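About Patmont

By Ilham Benjelloun
Apr 11, 2025
7 min read

Patmont is a small school that teaches adults to cook dinner. We don't teach cuisine. If you want foam, there is a very good place in Darkudell that will sell you some on a slate.

The school was started by Safta Neagu, who had catered weddings for most of her working life and was tired of meeting grown people who were afraid of an onion. Her first class had seven students and one decent knife. Six of the students came back the next week, and the seventh kept the knife. We have since taught 1077 people, and the knives are now engraved.

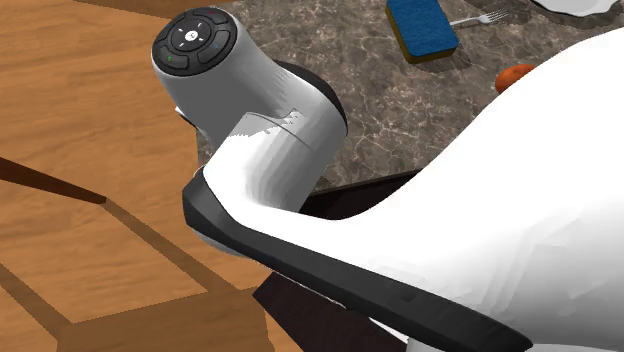 Wooden floor, stone countertop.

Our basic course is called Penry, after the street where Safta rented her first kitchen. It runs for seven evenings and covers eggs, rice, beans, soup, one roast, one cake and whatever is left in your refrigerator. The last evening is the hardest. People arrive with half a lemon and a jar of something from a former roommate, and they are expected to leave fed.

Yae Nishimura teaches Penry on weeknights. She trained as an accountant and still marks recipes in red pen. Sherif Ouazzani runs the bread course, which starts at an hour he considers reasonable and the rest of us have asked him to reconsider. Nabila Hamdy does the books, the bookings and the shouting when a delivery goes to Gilten, the tile shop next door. Gilten has been very decent about it, apart from the matter of the cheese.

I write the newsletter and this page. I took Penry twice, the second time by choice. 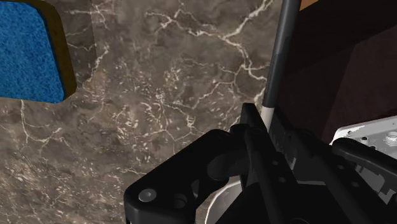 Blue sponge, veined marble.

Everybody washes up. It's in the enrollment form, right under the allergies, and we've had more complaints about it than about the fish week. Safta's view is that a cook who leaves the pans is a guest, and guests pay more.

Penry costs $558, ingredients and apron included. You keep the apron. The next round starts in November, and the waiting list is run by Nabila, who can't be bribed with baked goods, though Sherif's students keep trying.

We don't give certificates. One student made his own and framed it, and the spelling was good, so we let it go.

Last updated by the office, after lunch.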